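搬家前一晚

我跟你们讲，搬出Plilstead那栋楼的前一晚，我什么正经东西都没收，光跟厨房那张桌子耗上了！

房东Geum-ok Cha早上塞了张条子进来，字写得又大又圆：“黄盆是我的，叉子是你的，别拿错。”就这么一句。我住了586天，一直以为黄盆是我从Meijer买的（我连收据都翻了，翻出来的是一包二月过期的茶），叉子才是她的。这下好，全反了。

于是我把零零碎碎统统摆上桌，打算一样一样认亲。
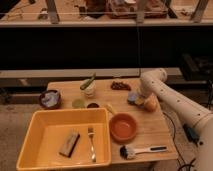

黄盆和叉子，归属待定。

刷子肯定是我的，白柄，我拿它刷过鞋，这事她最好别知道。橘红色的圆碗嘛，我有点心虚，好像是头一个冬天她端泡菜上来，我吃完就没还。那时候我刚丢了Altow的工作，整天窝着不出门，她在门口站了半天，只说了句“碗不急”。不急不急，就不急到了今天。

我越想越坐不住，跑下楼敲门。她穿着拖鞋出来，听我说完碗的事，摆摆手，问我押金700块收到没有。我说收到了。她又问，新地方有没有窗户朝南？我说没有，朝着一个停车场。她“哦”了一声，好像比我还失望。

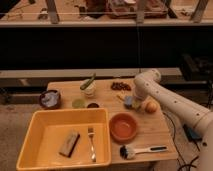

回到楼上已经很晚了，我坐在地上给每样东西写小纸条，她的，我的，她的，我的。写到叉子卡住了。我记得清清楚楚，刚搬进来那天我什么餐具都没有，是她从围裙兜里掏出来给我的呀，还用袖子擦了擦。她怎么会忘呢？

我又下楼，超过108级台阶，喘得要命。门开了条缝，我举着叉子说，这个是您的。

“给你了就是你的，”她说，“Omo，这孩子，大半夜的。”

然后她把门关上了，里头电视开得很响。我在楼道里站了一会儿，叉子揣进外套口袋，上楼接着收拾。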